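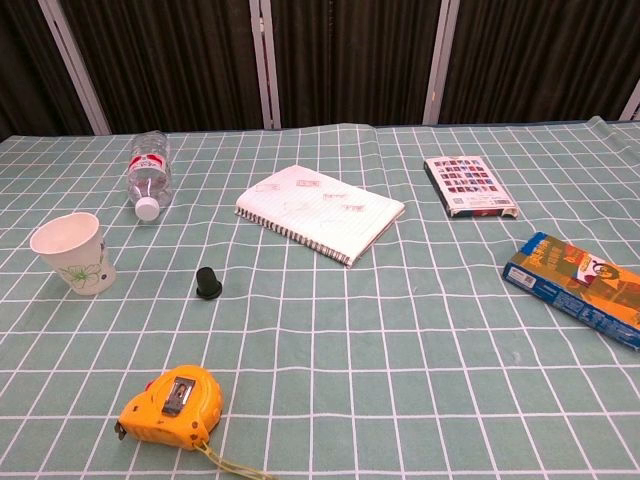
*The green check cloth on the table, with the pleated partition behind it.*

## Getting creases out of a checked tablecloth without distorting the grid

**Halima Kariuki**

I have a muted green tablecloth with thin white lines forming large squares. It goes on a display table in front of a pleated partition at the hall in Ovthorpe. Once it is on the table the white lines bend at every crease, and there is a raised fold near the back edge on the right side. On a plain cloth I would leave it alone. On a grid the eye follows the lines and every fold shows.

I have ironed it twice. The second time the creases were flatter but several squares came out skewed, and the lines now drift toward one corner. The care label has been cut out. I believe it is a cotton blend but can't confirm that. The cloth is stored folded in eighths in a drawer between uses.

Two things I'd like to know:

- Can the skew be corrected, or is the fabric permanently stretched?
- Is there a way to store it so that it doesn't need ironing each time?

The table is needed again on Monday.

---

**Oduor Mollel**

Skew from ironing is usually recoverable in a woven cloth. The iron was probably moved diagonally, which pulls the weave on the bias. First check whether the lines are woven in or printed. Turn the cloth over: woven lines are normally about as clear on the back as on the front. If they are printed, they may never have followed the weave, and no amount of pressing will square them.

For woven lines:

1. Wash at 60 °F or whatever your cold tap gives. Do not spin at high speed.
2. While the cloth is damp, have a second person hold two opposite corners. Pull gently along the short diagonal of the skewed squares, working along the cloth.
3. Lay it flat and check one square against a carpenter's square or a sheet of printer paper.
4. Press face down on a medium setting. Lift the iron and set it down again. If you must slide it, go parallel to the lines.
5. Leave it flat until completely dry before moving it.

Don't use the cotton setting, which on many irons is well over 300 °F, until you know the fiber content. Polyester can glaze at that heat and the shine is permanent.

---

**Shabani Lukumay**

just spray it with water when it's on the table and pull the edges down. works for me

---

**Marlene Tiedemann**

Oduor's method is sound. On storage: roll it, don't fold it. Use a cardboard tube slightly longer than the folded width, fold the cloth once lengthwise along a white line, and roll from one short end. You get one soft crease down the middle. Cover the tube with acid-free tissue if the cloth will be stored for months.

For the raised fold at the back, clear the table, lift that edge completely and lay it down again from the center outward. Dragging it from the front only moves the fold. Tablecloth clips along the back edge will hold it.

---

**Halima Kariuki**

The lines are woven. I'll wash it tonight and get a tube from the carpet shop in Sterorstead.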